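Home Topics Earth Inventions Space Games For Teachers

How Does a Computer Remember Things?

When you play a game or write a story on a computer, the machine has to keep track of a lot of things at once. It has to know which letters you typed, what color the sky is in your game, and how many points you have. Keeping track of all this is called memory.

A computer stores everything as tiny signals that are either on or off. We write these as 1 and 0. One of these signals is called a bit. Eight bits together make a byte, and one byte is enough to hold one plain English letter.

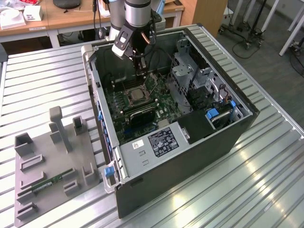
A desktop computer with its side panel off. The green board is the motherboard.

There are two main kinds of memory. The first kind is fast but forgetful. It is called RAM, and it holds the things the computer is working on right now. When the power goes off, RAM goes blank.

Think of your desk at school. You put your book and your pencil on it while you work. At the end of the day you clear it, and the desk is bare again.
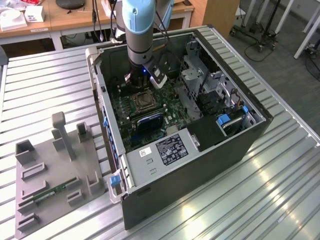 The second kind is called storage. It is slower than RAM, but it keeps your files when the power is off. Storage is more like a bookshelf. It holds much more than your desk, but you have to get up and walk over to it.

When you open a story you saved, the computer copies it from storage into RAM. You make your changes there. When you click Save, the new version is copied back. If the power goes out before you save, your changes may be lost – the old version is still on the shelf. 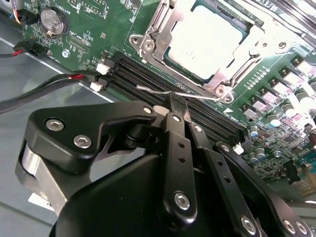 The processor does the thinking work. It follows instructions one small step at a time, but it does this very quickly. It also has a little memory of its own, called cache, for the things it needs most often.

Try this with a friend. Write a list of 18 words. Look at it for 30 seconds, then cover it and say as many words as you can. The words in your head are like RAM, and the paper is like storage.

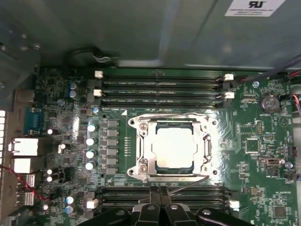
Why does a computer slow down when many programs are open?

Each open program uses some of the RAM. When the RAM is nearly full, the computer has to move things to storage and back again, and that takes longer. Closing programs you are not using frees up space.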